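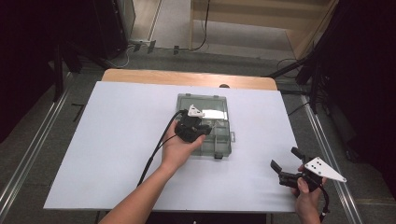
2026-07-24, night, after the wrestling in Ovier

I am home and my ears are still ringing, so I will write until I can sleep. My throat is also finished. I shouted more this evening than in all of last year, and I am a person who apologizes to doors.

Canan Güneş picked me up in front of the pharmacy. She had promised me a seat near the ring and she kept her promise, second row, on the side where the wrestlers come out. The Cesero hall is normally for basketball and the lines are still on the floor, so the ring stood across the free throw line at a slight angle. This bothered me for the whole first match. Canan did not notice it until I told her, and then it bothered her too and she was angry with me.

The show was by Larnerano Wrestling, the same people who came in March with the cage that would not close. There is room for up to 2000 in the hall, they say, and they had covered the upper seats with black cloth, so it looked full enough. A ticket was 8 more than in March. I complained in the line and then I bought a program as well, so I have no right to complain.

The opening match was a tag match and I have forgotten most of it. One team wore yellow and was supposed to be bad, but the children near us liked them, and by the end the yellow team had started to smile back. I don't think this was the plan. The referee was slow on purpose, or maybe he had a sore knee.

Then came Ivar Boström, the one I wanted to see. He calls himself the Harbor Master. On television he seems enormous, and from the second row he is about as tall as my uncle, only much wider. He walked out with no music. In March he had a long song with bells, and I was waiting for the bells, and there was only the sound of his boots and people slowly beginning to clap. I had bumps on my arms. Canan says that the sound system was broken, because the announcer also had no microphone for some minutes. I prefer my version.

He wrestled Rukhsana Sial's student, a young man with very long legs whose name the announcer said differently each time. The young man was good. He jumped from the top rope to the floor outside, quite close to us, and the lady beside me lifted her bag onto her head as if it would protect her. Boström won with the backbreaker, of course. Afterward he helped him up and I was satisfied, and then he threw him over the ropes, and I was also satisfied. I must think about what this says of my character.

In the break I stood in the line for lemonade and met Xiuying Gu from my old choir. I did not know that she follows wrestling! She has followed it since she was a girl, with her grandfather, and she explained to me the whole quarrel between Sial and Yanling Xiao, which I had understood wrongly. I believed that Xiao stole the belt. In fact Sial lost the belt in a proper match, but Xiao had paid the timekeeper, or said she had paid him, and later it was shown that she only gave him an envelope with a birthday card in it. So the match was fair and Sial attacked her for nothing. I had been on the wrong side for months. Xiuying laughed so much that she spilled on her shoes.

We missed the match after the break because of all this talking. I heard it through the wall, and it sounded like someone moving a wardrobe.

The main match: Sial against Xiao, for the belt, no disqualification. I will try to put down the order while I remember it.

Xiao came first, silver coat, the hood up. People booed, and I did not know anymore if I should. Her sister sells the T-shirts at a table by the entrance, under the name Xiao in big letters like a real fashion company, and all the ones in my size were gone. Sial came from the other side, through the audience, past the popcorn, and she had the chain with her.

Slow start. They held each other's arms for a long time and a man behind us shouted that he had paid for fighting. Sial turned around and looked at him and he sat down.

Then Xiao went for the knee, again and again, the left one with the bandage. Sial fell out of the ring and they fought along the barrier. I could hear them speaking to each other, very low, and I think Xiao said "okay?" and Sial said "yes." I wish I had not heard it, and at the same time it is the thing I liked most in the entire evening. They take care of each other while they do it.

Table, of course. It did not break the first time and everybody groaned. The second time it broke beautifully.

Sial had her in the chain hold and I was sure that it was finished, and then the Harbor Master came out. This time with the bells! So the sound was repaired. He stood on the apron with his arms folded and did nothing at all, and Sial looked at him for too long, and Xiao rolled her up from behind. One, two, three. The belt stays with Xiao.

People were furious. Somebody threw a scarf. Canan stood on her chair, which is forbidden, and called Boström a word that I will not write in this book. I sat with my hands on my face. Why would he do it? Xiuying's opinion is that he wants the belt himself and will ask Xiao for a match in the fall. My own opinion is that he and Sial were a team years ago and there is something from that time. I will look through the old programs in the drawer tomorrow.

The announcer said at the end that the next show will be outdoors, on the football field, and they hope for 3000 people. I think this is optimistic. If it rains they will have 200 and me.

Canan drove home with the windows down. We ate cold fries and did not agree about anything. She wants to go to the training evening where beginners may learn how to fall. It is only falling, she says, onto a mat. I said that I can already fall. But I have written the telephone number inside the cover of this book, so I suppose I am considering it.

To do: wash the gray blouse (lemonade, also mine). Give Xiuying back her umbrella, which is somehow in my hall. Ask Canan what I owe for the parking.

It is very late and the neighbor's dog is awake again. Good night.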